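Dernière mise à jour : 2026-06-12

Atelier pâtisserie de Privlow – point d'avancement pour la Fondation Bodance

Le mois de mai a été le plus beau depuis l'ouverture ! Nous avons sorti 1 166 desserts à l'assiette pour les deux salles, alors que l'objectif inscrit dans la convention était de 1 000. La carte de printemps y est pour beaucoup : la tarte à la rhubarbe et crème d'amande part avant tout le reste, et le sablé au sarrasin avec fraises et verveine a trouvé son public dès la première semaine (nous avions un doute sur le sarrasin, il est levé).

Côté achats, la rhubarbe vient toujours de Lau. Les bottes arrivent en début de matinée, on épluche très peu, on garde les parures pour un sirop qui sert au sorbet et à la limonade du midi. Ce sirop nous a permis de supprimer presque tout le colorant de la carte, et la couleur est superbe – un rose franc qui tient bien à la cuisson douce. Les premières cerises de Fosley sont attendues sous peu. Nous préparons un clafoutis individuel, cuit à la commande, et une version glacée au noyau encore trop sucrée à notre goût.

La formation avance aussi. Les apprentis ont suivi 33 heures de pratique sur les pâtes levées et le feuilletage, avec un vrai déclic sur le tourage. Le feuilletage inversé est maintenant régulier d'une fournée à l'autre, et nous l'avons mis au millefeuille du samedi. 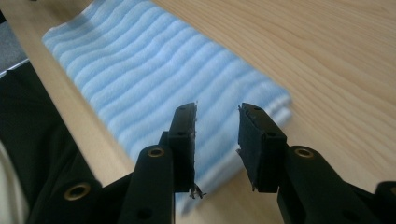
Côté salle, les retours vont dans le même sens, avec une réserve utile : une cliente nous a écrit que le millefeuille était le meilleur qu'elle ait mangé depuis longtemps, mais que la crème gagnerait à être moins froide et un peu plus vanillée. Nous avons suivi son conseil sur les deux points. La crème sort désormais plus tôt de la chambre froide, et la gousse infuse toute la nuit dans le lait.

Budget : il reste 235 euros sur la ligne petit matériel, que nous proposons d'affecter à des cercles à tarte perforés. Les fonds de rhubarbe détrempent encore quand la salle est pleine et que la cuisson s'enchaîne trop vite. Le beurre a dépassé la prévision, compensé par les fruits, achetés en pleine saison.

Prochaines étapes : carte d'été avec abricot rôti au romarin, pêche pochée et un dessert au chocolat léger (il en faut un, même en pleine chaleur !), puis une journée de dégustation ouverte aux équipes de Bodance. Les fiches techniques de la carte de printemps seront jointes au prochain envoi, avec les coûts par portion.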